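Reference > Household > Electrical fittings > Extension lead

Extension lead

An extension lead is a length of flexible mains cable with a plug at one end and one or more sockets at the other. It exists because walls are built by people who don't know where you will want the lamp. In Britain it is also called an extension cable, a trailing lead, a four-way, a gang lead or, in most households, "the white one, no, the other white one". The version with a row of sockets in a single housing is usually called a power strip elsewhere.

Origins

Portable leads appeared soon after domestic electricity did. Early houses were wired for lighting and very little else, so the first irons and toasters were commonly run from a ceiling fitting by way of an adaptor, with the flex hanging down over the breakfast table. Contemporary advice on this practice ranged from mild concern to none. As wall sockets became normal, the lead came down to floor level, where it has been tripped over ever since.

The multi-way block came later, once a single room could be expected to hold a wireless, a standard lamp and a fire at the same time. The historian Horacio Aravena, whose book Trailing Behind remains the only full-length work on the subject, argues that the block did more to rearrange the British sitting room than television did. Reviewers were polite about this.

Types

Leads are generally sorted by shape. The flat strip is the commonest and lives behind furniture. The cube sits on desks and has sockets on several faces, two of which are usable once a plug of any size has been put in the others. The reel is sold for gardens and workshops and should be fully unwound before carrying a heavy load, as coiled cable holds its heat. This instruction is printed on almost every reel, generally on the part that faces the wall of the shed.

Some strips have a switch for each socket, some one switch for the lot, and some a small light to show that power is present. Surge-protected models contain a component that absorbs brief spikes in voltage. It wears out in the course of doing so, and on many older strips there is no sign that it has.

Plugs and fuses

The British plug has three flat pins and a fuse of its own, commonly three or 13 amps. The earth pin is longer than the others and opens shutters in the socket as it goes in. The plug is widely admired by engineers and is known to everyone else through the sole of the foot.

The fuse protects the cable, a point often missed. A four-way lead fitted with a 13 amp fuse can supply 13 amps in all, shared among whatever is attached, and the presence of four sockets should be read as a convenience and in no way as an offer. A kettle and a fan heater together will exceed the limit. Plugging one lead into another, known as daisy-chaining, adds sockets without adding any more current and is discouraged by more or less every body that has been asked.

The Gurgate survey

The most quoted study of leads in use was made in the town of Gurgate by Reynaldo Dumlao and Hòa Trình, who visited 360 homes over one September and looked behind things. They recorded 3458 items plugged in, of which 200 were chargers with nothing on the other end. In 40 homes the householder could not say what one of the plugs was for and had been unwilling to find out by removing it. Dumlao called these "heritage plugs" and the term has stuck, mostly among people who own them.

The survey has its critics. Damián Núñez pointed out that Gurgate is made up largely of older terraces with few wall sockets, and that a newer place such as Panden might have given a different picture. Trình replied that they had tried Panden and that fewer people there would let them in.

Care and disposal

A lead should be replaced if the cable is cracked, the casing is loose or a socket has browned. It should not run under a carpet, where damage goes unseen and warmth can't escape. Old leads are accepted at most recycling centres, though the more usual course is to put them in a drawer.

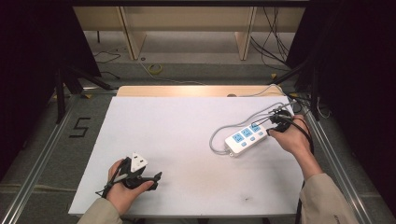

Cable length is measured from plug to housing and does not include the socket block itself, a matter that has caused more returns to shops than any fault. Buyers are advised to measure along the skirting board and around the furniture, then choose the next size up.

See also: Adaptor; Fuse; Skirting board; Drawer

We use cookies to remember your settings. Accept | Manage choices

Contact the editors | Copyright Muteck Reference | Back to top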